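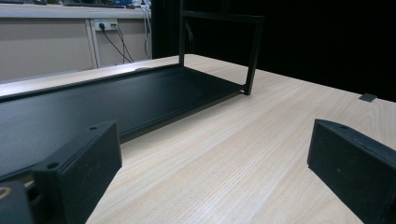
Public libraries should lend more than books. The Pestbridge Library now holds 2,415 household items for loan, from ladders to sewing machines, and the council is right to fund the service for another 3 years. Most residents need a drill for one afternoon - few need to own one. Critics point to the cost of repairs. That concern is fair, and a modest deposit would meet it. Closing the collection would leave many families without a choice.

Bronwyn Kingi, Pestbridge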